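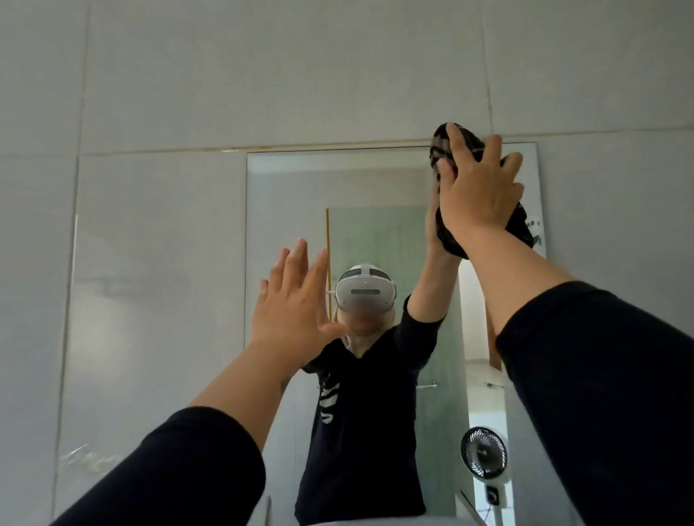
BRUMHAM NEW MUSIC SOCIETY

Minutes of the ordinary meeting held 2026-09-29 in the upstairs room, Campbell Hall

Present: nine members, quorum met. Two apologies received and accepted.

The meeting opened at 7.10 pm. The chair acknowledged the traditional owners of the land.

1. Minutes of the previous meeting

The August minutes were accepted with one correction. Under item 4, "two-channel playback" should read "four-channel playback". The secretary will amend the copy on the website.

2. Matters arising

2.1 Storage. The lockable cupboard behind the stage is now ours to use. The key is kept in the hall office and has to be signed for. The small mixer, the two stage boxes and the cable trunk have been moved in. The old keyboard stand has not, as it doesn't fit.

2.2 Insurance. Cover for visiting performers' own equipment was queried in August. The insurer has confirmed in writing that visiting performers' gear is not covered while in transit and is covered while in the building, up to the limit in the policy. This will be added to the letter of agreement.

2.3 Piano. Tuning was done before the last concert. The tuner reported that the damper on the lowest B flat is still sluggish and has left a note for the hall. It is the hall's instrument and the society will not pay for the repair. One member asked that performers be told in advance, and this was agreed.

3. Report on the Skisness evening

The Skisness duo performed in August as the third concert in the series. Paid attendance was 40. The door took slightly more than the previous concert and the bar, which is run by the hall, did not report its figures to us.

The first half started late because the soundcheck ran over. The duo had asked for the speakers to be placed behind the audience and there was only one long multicore available. Members felt the result was worth the trouble, but the chairs had to be turned after doors had opened and this looked untidy.

Two written comments were received from the audience. One praised the second piece, for bowed cymbal and tape, and asked whether a recording would be released. The other said the gap between pieces was too long and the lights too low to read the program.

The recording was made from the desk and from a pair of room microphones. The duo have heard both and prefer the room version. They are happy for one track to go on our site and have asked that the rest be held back until they decide what to do with it.

Agreed: publish the one track with a short note supplied by the duo. Programs for the next concert to be printed in larger type.

4. Finance

The balance at the end of August was read out and the statement circulated. Outgoings were the hall hire, the Skisness fee, piano tuning and printing. There is one outstanding invoice of $257 for hire of the rear speakers. It was approved for payment.

Membership renewals are behind last year. A reminder will go out with the next newsletter. There was some discussion of whether to raise the concession ticket price. Some members thought the present price is what brings the students in, others pointed out it has not moved in several years while hall hire has gone up twice. It was decided to leave it alone until the end of the series and look at it again with the full year's figures.

5. Iletti residency

5.1 Background. Iletti is the working name of the four-week residency for early-career composers and sound artists. The resident receives use of the hall on weekday mornings, a fee, and a mentor who meets with them once a week. It ends with a public showing.

5.2 Applications. The call closed with 15 applications, up from last year. Most were from electronic musicians, with three from instrumental composers and one for a work with community choir. The reading group has been through all of them and brought a shortlist of four to the meeting. Names were removed before reading, and will stay removed until the interviews are booked.

5.3 Discussion of shortlist. The proposals were taken in the order received.

The first is for a long piece using field recordings from the irrigation channels. It was well written and the sound examples were strong. There was concern that most of the work would be done away from the hall, so the mornings would go to waste.

The second is for prepared piano and live processing. The hall would need to give permission for preparation of the piano. The hall has said no in the past to anything touching the strings. The applicant will be asked at interview if another instrument could be used.

The third is the choir work. Members liked it but felt four weeks was short to bring together singers who haven't met. It was suggested that it might suit a partnership with the Campbell singers, who rehearse in the same building, and that they be approached whatever the outcome.

The fourth is a live set for modular synthesiser and voice. The applicant has performed little in public and was clear about wanting help with structure and with stage nerves. Several members thought this was what the residency was set up for.

Agreed: all four to be interviewed. Interviews will be held online, half an hour each, with the same three members on every call. The chair declared that she may know one applicant from the description of the work and will not sit on the panel.

5.4 Mentor. Last year's mentor is willing to return. One member asked if it was healthy to have the same mentor again and suggested someone with a background outside electronic music. It was left open until the resident is chosen, so the two can be matched.

5.5 Public showing. The showing will be in the main hall. The format will be the same as last year – a set of up to forty minutes, then a short conversation on stage, then questions. The interview with the resident will be put on the website a week before.

6. Equipment

6.1 Microphone stands. Three of the tall stands have slipping clutches. Replacement parts were priced and new stands are not much dearer. Moved that the society spend up to $215 on new stands. Seconded and carried. The old ones will be offered to the high school for parts.

6.2 Cable trunk. Members are asked again to coil cables properly and to tape a tag to anything that crackles. Two faulty leads were put back in the trunk after the last concert with nothing on them to show it.

6.3 Rear speakers. Hiring them each time is becoming a large part of the budget. A member offered to find prices for a second-hand pair and report to the next meeting. It was noted that they would need to fit in the cupboard.

7. Listening nights

The listening nights in the upstairs room have been well attended and cost nothing beyond the hire. The last one, on early tape music, ran until the building closed. The next will be on organ and electronics. Suggestions for after that were radio plays, Australian percussion music, and a night where people bring one track each with a limit of eight minutes. The last of these was preferred.

A member asked that the limit be kept to this time.

8. Correspondence

In: letter from the hall with the hire rates for next year; request from a string trio for a date in the series; email from the Brumham library asking if we would lend speakers for a children's event.

Out: thanks to the Skisness duo; reply to the insurer.

The string trio will be told that the present series is full and invited to apply for the next. The speakers may be lent to the library provided a member goes with them to set up. A member offered to do this.

9. Other business

9.1 Website. The sound player on the archive page doesn't work on some phones. The web editor is aware of it and is moving the files.

9.2 Parking. The side gate at Campbell Hall is now locked at 10 pm. Anyone loading out after a concert needs to move their vehicle to the street before then, or arrange it with the hall beforehand.

9.3 Posters. The café and the music shop will take A3. The library will only take A4.

Action items

Secretary: correct August minutes; send renewal reminder; reply to string trio; write to the Campbell singers.
Treasurer: pay speaker hire invoice; confirm residency fee dates.
Reading group: book four interviews and agree on questions.
Concert team: larger type for programs; buy microphone stands; tell performers about the piano damper; add insurance wording to the letter of agreement.
Web editor: publish Skisness track and note; fix player.

The next meeting will be held in the same room, date to be circulated by email.

Meeting closed at 9.05 pm.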